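Home | Topics | Unanswered | Members | Log in

Girnville Community Help > Computers and Phones

Is it worth rebuilding an old office tower, or am I being sold a story?

Posted by coldtea

I have been offered an old desktop tower in pieces. The case, board and power supply are together, and the processor, memory, hard disk and graphics card come separately in a box. The seller says it is "an afternoon's work for anyone with a screwdriver" and wants 119 for the lot. He also says it will run anything I throw at it, which I don't believe for a moment.

I have changed a hard disk before and nothing else. What I want to know is whether putting the processor and memory back in is as easy as people make out, and what order to do things in. Every guide I find contradicts the last one. One says graphics card first to check the fit, another says never touch it until the end. I'd use the machine for letters, a bit of photo sorting and an old train game.

Please don't just tell me to buy a new one. I know I can buy a new one.

Posted by Ovutik

It is easier than it sounds and harder than your seller says. I have done a fair few of these and I still don't trust "an afternoon".

Lay the case on its side on a solid table with the open side up. Don't work with it standing. Put the loose parts somewhere they can't slide about, and keep the processor in some sort of holder until you are ready for it.
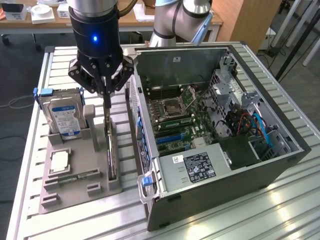 Before you pay him, ask to see the bare socket in good light. If it is the sort with the pins in the board, one bent pin can be enough to stop the whole thing working, and "it was fine when I took it apart" is worth nothing. Look at it from two sides. If he won't lift the cover, walk away.

Then processor first. Lift the lever, match the notches or the little corner mark, and lower it straight down. No pushing. If you feel you need to push, it is the wrong way round or the wrong chip. Lever down, thin smear of paste, cooler on. Don't switch on without a cooler, not even "just for a second".

Memory goes in next. Open the latches, line up the notch, and press on both ends until the latches close. It takes more force than you'd think, and half-seated memory is my first guess whenever someone says their board is dead.

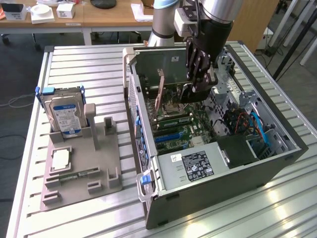

Cables are what eat the time. Get the drive leads and power leads out of the way before the big parts go in, and check that the power supply has whatever plug your graphics card wants. Read the label on the supply too. A label that says 400 watts on an unknown make doesn't impress me, but at least you have a number to start from.

Graphics card last. I can't see what "checking the fit" first gets you apart from a card in your way. Hold it by the edges, keep it upright over the long slot, and watch the metal bracket at the back, as that is the bit that catches.
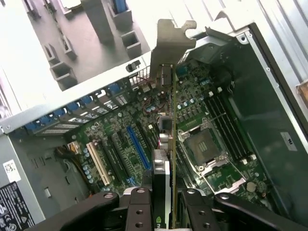

Page last changed: 15/08/2022

If the bracket is sitting on the case wall when you press, the card will go in crooked at one end and look fine from above. Get down level with it and look. Then put the screw in.

As for the price, I wouldn't. Offer him half, and only after you've seen the socket.

Posted by Grekomberg

just buy a new one mate

Posted by Coşkun

I'd go along with most of the long answer but not all of it. I put the memory in before the cooler, because on some boards a big cooler hangs over the nearest slot and you end up taking it off again. Check yours.

Also, nobody has mentioned the old hard disk. Don't assume it's healthy, and don't put your only copy of the photos on it. Run a disk check overnight. I had one that passed the quick test and gave up after 5 days.

Touch bare metal on the case before you handle anything. I used to think static was a tale put about by people selling wrist straps, and I'm still not sure how often it really kills a part, but it costs nothing.

"It will run anything" is rubbish. It should be all right for letters. For the train game, look up what it needs and compare that with the name of the card, and don't go by what he tells you.

Print this page | E-mail this page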